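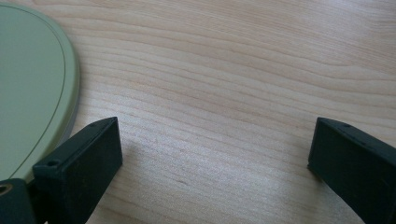 Pale wood grain, and a bit of green on the left.

April 23, 2023

I have now kept a one-line diary for 3,652 days, leap days included, and I am less sure than ever that it has done me any good.

The pitch, when I started, was that writing one sentence every night would make me calmer, sharpen my memory and show me patterns in my life. I bought the Ornero notebook because a magazine told me to. It has a line for each day and a quote at the top of each month, and I've crossed out most of the quotes.

So last week I read the whole thing. February of the second year says "tired" 6 times. There is an entry that just reads "Ratutach, finally." I have no idea what Ratutach is. A restaurant? Somebody's dog? I was clearly very relieved about it.

My friend Sibel Uçar thinks I'm missing the point. She says the value is in the doing, and that I'd have been worse off without it. Maybe. But how would either of us know? There's no other me who skipped the diary and went to bed early. People say the same thing about cold showers and vitamin gummies, and I don't believe them either.

As for patterns, I found one. I complain about my neighbor's car in the spring and about my knees in the fall. I could have told you that for free.

The part I did enjoy was the food. I wrote down a lentil soup from Kılıçarslan, the little place by my old office, and I could taste it as I read. That's one line out of a great many - not a strong return.

The notebook has 40 blank lines left. I'll fill them, mostly out of stubbornness, and then I'll decide whether to buy another one. The price has gone up, of course.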